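How to Flush a Tank Water Heater

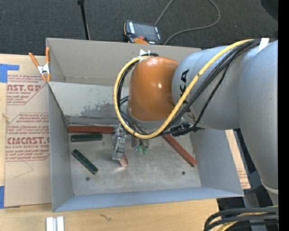 Before you start

A tank water heater collects sediment. Minerals in the water settle to the bottom of the tank, and over a few years they build up into a layer of grit and scale. A gas heater with a lot of sediment makes popping or rumbling noises when the burner is on. An electric heater may run out of hot water early, as the lower element can end up buried.

Flushing the tank once a year is enough for most homes. If you have hard water and no softener, do it twice. Plan on an hour and a half for a 50-gallon tank, most of it spent waiting for water to drain.

These steps are for standard tank heaters only. Tankless units are cleaned with a pump and a descaling solution, and the procedure is different. If your tank is more than 12 years old and has never been flushed, read the section on old tanks first.

What you need

Garden hose long enough to reach a floor drain, a laundry sink, or the yard
Bucket
Flat screwdriver
Channel-lock pliers
Work gloves
Brass hose cap, 3/4 inch
Towels or rags

Use a rubber hose if you have one. Cheap vinyl hoses get soft when hot water runs through them and can slip off the fitting. I use a 5/8 inch rubber hose and it has held up fine.

Step 1. Turn off the heat

Electric heater: switch off the breaker for the water heater at the main panel. It is usually a double breaker marked 30 amps. Do not rely on the thermostat. If the power is on and the tank drains below the upper element, the element will burn out in seconds.

Gas heater: turn the gas control knob to Pilot. You do not need to shut off the gas at the supply line for a flush. Some newer controls have a Vacation setting in place of the Pilot position, and that works too.

Step 2. Let the water cool

Water at the usual 120-degree setting can hurt you, and plenty of heaters are set higher than that. Turn the heat off the night before and flush in the morning, or run a long shower and a load of laundry to use up the hot water. Open a hot faucet and check. Warm is fine.

Step 3. Shut off the cold water supply

The cold supply valve is on the pipe going into the top of the tank, normally on the right side as you face it. A lever handle should end up crosswise to the pipe. A round handle turns clockwise until it stops.

Old gate valves with round handles sometimes do not close all the way. If yours keeps passing water, close the main shutoff for the house. Do not put a wrench on a stuck handle. The stem can snap, and then you have a different job.

Step 4. Connect the hose

The drain valve is near the bottom of the tank and has threads for a garden hose. Put a towel under it. Screw the hose on by hand, then snug it with the pliers, about a quarter turn on brass and less on plastic.

Run the other end to the drain or outdoors. It has to be lower than the drain valve or the tank will not empty completely. Keep it away from plants, pets, and anywhere a child might step. If it goes into a sink, tie it down so it does not jump out when the flow starts.

Step 5. Open a hot faucet

Open the hot side of a faucet upstairs, or the one closest to the heater if you have a single floor. This lets air in so the tank can drain. Leave it open until Step 8.

Step 6. Drain the tank

Open the drain valve. A brass valve has a handle. A plastic one may have a slot, and that is where the screwdriver comes in. Open it slowly and check the hose connection for drips.

The first few gallons are often cloudy or have white or tan bits in them. Catch some in the bucket so you have something to compare with later.

If the flow drops to a trickle early on, sediment has plugged the valve. Close it, wait a minute, and open it again. If that does not help, open the cold supply for a few seconds to push the plug loose — keep an eye on the hose while you do this.

Step 7. Rinse out the sediment

When the tank is empty, leave the drain valve open and turn the cold supply on all the way for 30 seconds. This stirs up what is left on the bottom. Shut it off and let the tank drain again. Fill the bucket from the hose and let it sit for a minute. Repeat until no grit settles out. Three or four rounds is normal, and a neglected tank can take ten.

Step 8. Close up and refill

Close the drain valve. Take off the hose and drain what is left in it into the bucket. Wipe the valve dry and watch it. If it drips, open and close it once to clear any grit from the seat. If it still drips, screw on the brass cap. A cap will hold until you can replace the valve.

Turn on the cold supply and leave the hot faucet open. It will spit air for a while. Wait until it runs in a steady stream, then let it run three more minutes before closing it.

Step 9. Turn the heat back on

Do this only after the tank is full. For electric, switch the breaker on. For gas, turn the knob from Pilot back to On and make sure the burner lights. If the pilot went out, follow the lighting instructions on the label.

Look around the drain valve and the top connections again after an hour.

Old tanks

On an old tank that has never been flushed, the drain valve may not close properly once it has been opened, and scale may be covering a weak spot in the steel. Look for rust around the bottom seam and the fittings. If you see any, leave the tank alone and start pricing a new one.

If the outside looks sound, try draining a gallon or two first. Have the brass cap in your pocket before you touch the valve.

Problems after flushing

Hot water looks rusty: run the hot side at the tub for ten minutes. If it does not clear, the anode rod is probably used up and should be checked.

Low flow at one faucet: loose grit has reached the aerator. Unscrew it, rinse it, and put it back.

No hot water, electric: check the breaker, then the red reset button behind the upper access panel. Switch the breaker off before you remove the panel.

Still rumbling: there is hard scale on the bottom that rinsing will not move. Flush again in six months — it sometimes takes a few tries to break it up.

Write the month on a piece of masking tape and stick it to the side of the tank. Mine says August.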